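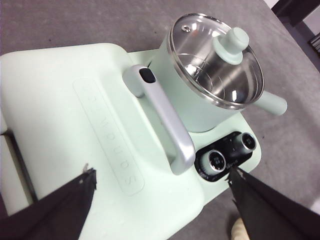

What I'd budget for before the arm

I promised a money post back in May and kept putting it off, mostly to avoid adding up my own receipts. But Ngọc Ninh wrote to ask what a small kitchen-task bench really costs to set up, and she deserves a proper answer (she has been reading since the Stakville days, bless her), so I made a pot of coffee and dug out the folder.

Start with the things the robot is going to handle. I know, I know - everybody wants to start with the arm! I did too. But the job decides the gripper, and the gripper decides an awful lot of what comes after. Our job is breakfast. The mint-green breakfast station has a long handle on one side, a little pot with a glass lid on the other, and two knobs on the front panel, and every one of those asks something different of a pair of fingers.

I put $198 down for appliances and play food, and we spent $197, which may be the only line in the whole budget that behaved itself.

Fingers were another story. I had written down one spare set, and Đạt Khổng looked over my shoulder and told me to make it 6. I argued with him for most of a lunch. He was right, and I've told him so, and I'm telling all of you now.
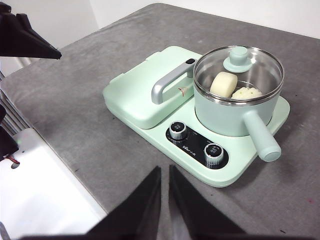 Then there's the table. We got ours through Gresel, and I set aside $700 for the table, the covering and the lighting together. Please don't skimp on the lights if you're working with shiny lids and chrome knobs. I'd gladly have given up a nicer chair for better lamps, and my back would have forgiven me.

For mounts and cabling I got quotes from both Hjaltadóttir and Grelto. Grelto was quicker to reply, but Hjaltadóttir listed shipping on the first page, and I've grown very fond of people who do that. Ask about shipping early, Ngọc, and ask whether the brackets come with screws. Ours didn't.

I'll do the arm itself next time, once I've found the second half of the paperwork.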